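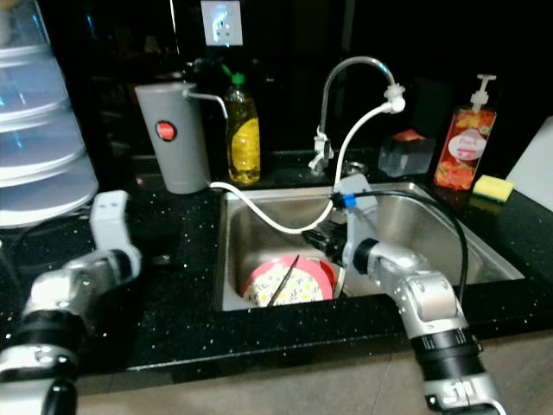
**Countertop water filter left connected during washing-up: is this acceptable?**

Submitted to the Homateo Household Help pages, Kitchen section, January 29, 2002

I am responsible for the shared kitchen on the second floor of a residential building. The kitchen has one stainless steel sink, set in a dark speckled worktop, and a tall curved tap. A cylindrical water filter stands on the worktop behind the left corner of the sink and is joined to the tap by a white flexible hose with an adapter. The filter has its own spout.

Residents have raised two matters with me. The first is that the hose hangs into the sink and lies near the dirty dishes. The second is that some people remove the adapter before washing up and others do not, and the adapter has begun to drip at the joint. I would be grateful for advice on whether the filter should stay connected, and on how the hose should be kept. I should also like to know whether patterned plates may be left in the sink with chopsticks on them, as this is done most evenings.

**Answer 1** – accepted by the enquirer

The filter may remain connected. Frequent removal is the more likely cause of your drip, as the washer inside the adapter is worn a little each time it is unscrewed. I would recommend the following arrangement.

1. Turn off the tap, unscrew the adapter and inspect the washer. If it is flattened or split, replace it with one of the same size.
2. Screw the adapter back on by hand. A spanner should not be used, as the thread is easily damaged.
3. Check the length of the hose. A hose that loops down into the basin is usually longer than it needs to be. If the maker's instructions allow it to be trimmed, shorten it so that it passes behind the tap and along the back edge of the worktop.
4. Where trimming is not allowed, fix a small clip to the wall behind the sink, well away from any socket, and raise the slack into it.

The outside of the hose should be wiped with warm water and washing-up liquid once a week. It should not share the basin with unrinsed plates, although contact with the outside does not affect the water inside unless the hose is cracked.

Hot water should not be sent through the filter unless the instructions permit it. A short notice beside the tap is generally sufficient. In our own building, which has 84 residents, one was put up in August and the complaints stopped.

Zdenka Todorova

**Answer 2**

With regard to the plates: a printed pattern under a sound glaze will not be harmed by an hour in the sink. Chopsticks are a different matter if they are wooden or lacquered. They should be rinsed and stood upright to dry, since long soaking causes the tips to swell and the finish to lift. I would not permit either to be left overnight in a shared kitchen.

**Answer 3**

We had an Irow filter and it leaked from the first week. Buy a jug.

**Comment from the enquirer**

I thank all three contributors. The washer was indeed split, and a replacement has been ordered. The hose will be clipped to the wall, as the instructions do not allow cutting. I am asked by the residents whether the same clip may hold the dishcloth – a separate question will be submitted.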